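Okay, a long one tonight, because a few of you asked how I finally dealt with the paper in my house and I can't seem to give a short answer. Get a drink, I'll wait.

I grew up in Fumham in a family that kept every piece of paper that came through the door. Gas bills, church bulletins, the little folded sheet that comes with aspirin. My mother could find any of it in under a minute, which made it feel like a system. When it all came to me it was just boxes.

I started with the recipes since those were the ones I was scared of losing. Cards, envelopes, backs of receipts, plus whatever she tore out of magazines at the dentist (sorry, dentist). I scanned them in the evenings with the radio on and the final number was 1,676. I had guessed 350!

A lot of those are the same lemon cake, by the way. She copied it out again every time she lent the card to somebody and didn't trust them to bring it back. The amount of sugar wanders up and down over the years and I've decided to make the sweetest one for every birthday from now on.

Then the bills. I kept anything to do with the house itself, like the roof and the furnace and the well, and I let the rest go. I did read a good many of them first. In one February the phone bill is three times what it usually was, and I worked out that was the winter my aunt moved away. I sat on the stairs with that one for a while and then I kept it too.

My neighbor Emrys Gape lent me his shredder and it overheated, so I stood in his garage and we talked about tomatoes until it cooled down, and then we did it again. I think the whole job took us into July. Emrys, if you're reading this, I still have your extension cord.

Someone asked about sorting. I tried labels and colored folders and a very nice accordion file, and I never once put anything back in the right slot. What I do now is one drawer for paper that needs something from me, and one for paper I'm keeping. The first drawer gets emptied before bed, even if emptying it means I pay a bill in my pajamas.

I know that sounds strict, and I'm not a strict person, you've seen my car. But I like coming down around seven in the morning and pulling that drawer open with nothing in it. It does more for me than the coffee — well, almost.

What I couldn't sort, I asked about. There was a whole bundle of letters in German and my friend Beat Pichler read them to me over the phone across a couple of evenings, very patiently. Mostly they were about somebody's knee. There was one line about my grandmother's singing, though, and he went back and read it to me twice.

So if you're standing in front of the boxes right now, start with the kind you'd be saddest to lose, and do those while you've still got the energy. Bills can wait, they've been waiting since before I was born. 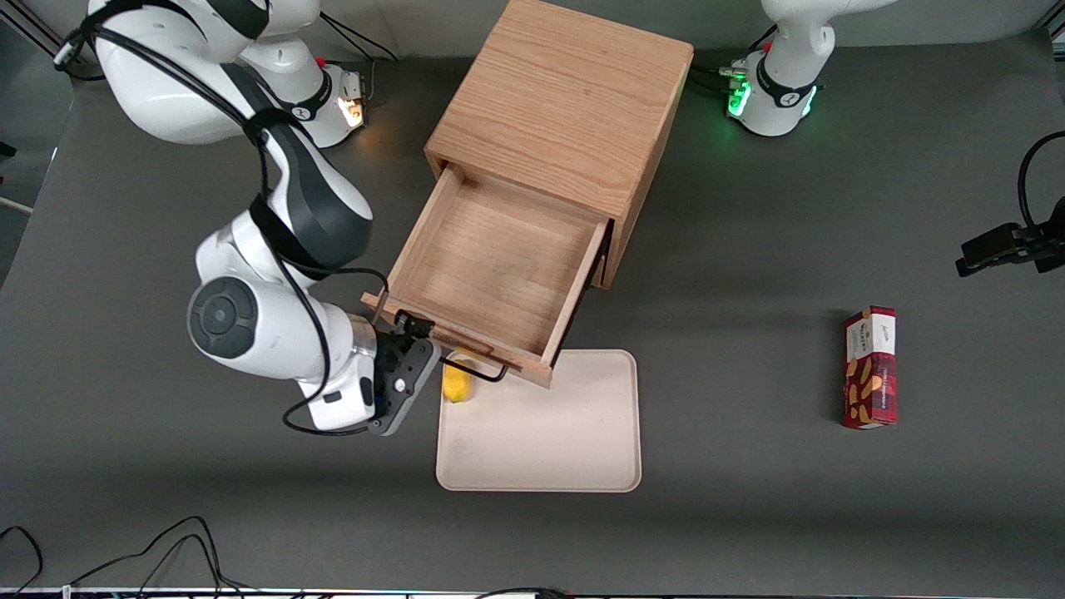
And please write names on the backs of your photographs! Pencil, not ballpoint. I've got a shoebox of cousins here and I'm going to need another thread for that.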